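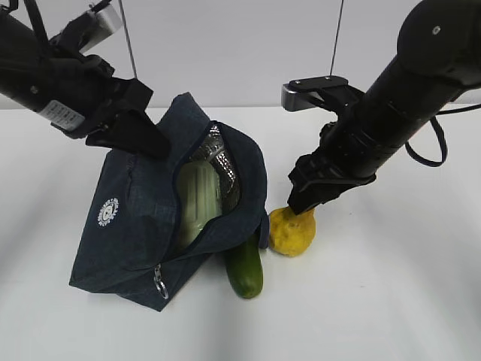 Altbaudecke im Obergeschoss: was wir bisher wissen

Thema: Umbau & Sanierung > Böden und Decken

2023-10-28, von Dirk Verhoeven

Ich bin mehrfach gefragt worden, warum der Boden oben so lange dauert. Deshalb der Stand als Thread, mit den Fehlern.

Ausgangslage: Holzbalkendecke, Schüttung zwischen den Balken, darüber Dielen, darüber Spanplatte, darüber Teppich. Das Haus hat zwei Vollgeschosse, der Dachboden ist kalt und bleibt es vorerst.

Der Teppich war an einem Vormittag draußen. Die Spanplatten waren verschraubt und verklebt. Die Schrauben gingen, der Kleber nicht. Von den alten Dielen ist entsprechend wenig in einem Stück geblieben.

Ich wollte die Dielen ursprünglich abschleifen. Das habe ich nach dem ersten Raum aufgegeben. Wer so etwas plant, sollte vorher an einer unauffälligen Stelle eine Platte hochnehmen und nachsehen.

Dann die Richtlatte. Zwischen Fenster und Tür fällt der Boden um 4 cm. Man merkt das beim Gehen kaum, beim Aufstellen eines Schranks sofort.

Erste Idee war, alles mit Trockenschüttung auszugleichen und Platten draufzulegen. Das Büro Rondik, das bei uns die Planung macht, hat davon abgeraten. An der tiefen Stelle wäre zu viel Gewicht zusammengekommen, und die Türhöhen hätten auch nicht mehr gepasst.

Stattdessen werden die Balken seitlich aufgedoppelt. Neben jeden alten Balken kommt eine Bohle, oben in der Waage ausgerichtet und mit dem Balken verschraubt. Die Schräge bleibt im alten Holz, der neue Boden liegt auf den Bohlen.

Vorher muss die Schüttung raus. Bei uns war es Schlacke mit Lehm. Wir haben eine Probe untersuchen lassen, bevor jemand mit der Schaufel anfing. Das Ergebnis war unauffällig, gewartet haben wir darauf neun Tage.

Zum Staub: Türen abkleben, Fenster auf, Maske mit P3-Filter. Ich hatte die Tür zum Treppenhaus nur mit Folie und Malerkrepp zu. Das Krepp hat sich über Nacht gelöst. Das Treppenhaus haben wir danach komplett neu gestrichen, das stand so nicht im Budget.

Balkenköpfe: Die Auflager an der Straßenseite sind in Ordnung. An der Hofseite war einer weich. Ich konnte den Schraubendreher ohne Mühe hineindrücken. Ursache war vermutlich eine alte Dachrinne, die vor unserer Zeit an der Ecke übergelaufen ist.

Die Zimmerei Declercq hat den Kopf bis ins gesunde Holz zurückgeschnitten und beidseitig verlascht. So etwas mache ich nicht selbst, dafür gibt es einen Nachweis vom Statiker. Die Rechnung für diesen einen Balken war niedriger als befürchtet.

Frage kam schon: Hätte man den Schaden von unten sehen können? Nein. Die Decke darunter ist verputzt und hatte an der Stelle keinen Fleck und keinen Riss.

Hohlraumdämmung: Wir füllen mit Holzfaser auf. Der Schallschutz wird dadurch allein nicht gut, weil die schwere Schüttung fehlt. Deshalb kommen auf die Bohlen erst Schallschutzstreifen und später unter den Belag eine beschwerte Platte.

Die Streifen sind von Zultine. Sie lassen sich mit dem Cuttermesser schneiden und liegen ohne Kleber. Ob sie etwas bringen, kann ich erst sagen, wenn der Boden drin ist.

Als Belag haben wir Eiche von Mostwood bestellt, geölt, in langen Formaten. Lieferung ist noch offen. Bestellt war sie schon im April. Dann hat sich der Balken dazwischengeschoben und wir haben den Termin selbst verschoben, das geht nicht auf den Lieferanten.

Kosten, weil das immer gefragt wird: Eine Gesamtsumme nenne ich erst am Ende. Die Container für Schlacke und Spanplatten lagen über dem Angebot, und zwar um 400 Euro. Der Grund war die Trennung. Lehm und Schlacke gehen nicht zusammen mit dem verklebten Holz weg.

Was ich anders machen würde: die Decke in jedem Raum an einer Stelle öffnen, bevor Angebote eingeholt werden. Alle Angebote, die wir vorher hatten, waren danach hinfällig.

Und die Heizungsrohre früher einplanen. Sie laufen bei uns quer zu den Balken und liegen jetzt an einer Wand im Sockel. Geht auch, kostet aber Stellfläche.

Nachtrag zur Frage nach den Türen: Die Blätter werden unten gekürzt, die Zargen bleiben. Im Bad bleibt eine kleine Stufe, dort wird die Decke nicht angefasst.

Nachtrag 2: Die alten Dielen, die noch brauchbar sind, liegen gestapelt auf dem Dachboden. Daraus werden die Fensterbänke, falls genug zusammenkommt. Wer ein gutes Mittel gegen Kleberreste auf Kiefer kennt, bitte darunter schreiben. Heißluft und Ziehklinge habe ich schon versucht.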